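Jui-lin Shek has folded clothes for a living, first at Primau and now from a spare bedroom in Ponport, and she doesn't believe most of what is said about it. Take the 29-page guide that Nernance sells. "I read it twice," she says. "It's a shirt. You lay it flat and you fold it." I wasn't sure it could be that simple, and told her so.

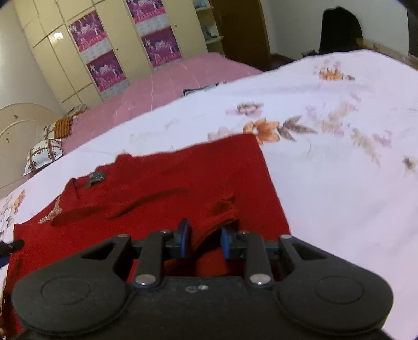 "Beading is where people come unstuck," she goes on. "They fold straight across it and then wonder about the snags." Her own rule is to keep trim away from any crease – though she admits she has never tested it.

Does a bed do as well as a table? She thinks so. I don't, quite.
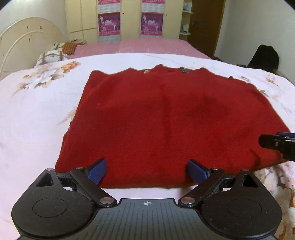
"Red shows every crease, so I fold it last," she says. And the 11-step method from Harahap? "I stopped at step 5."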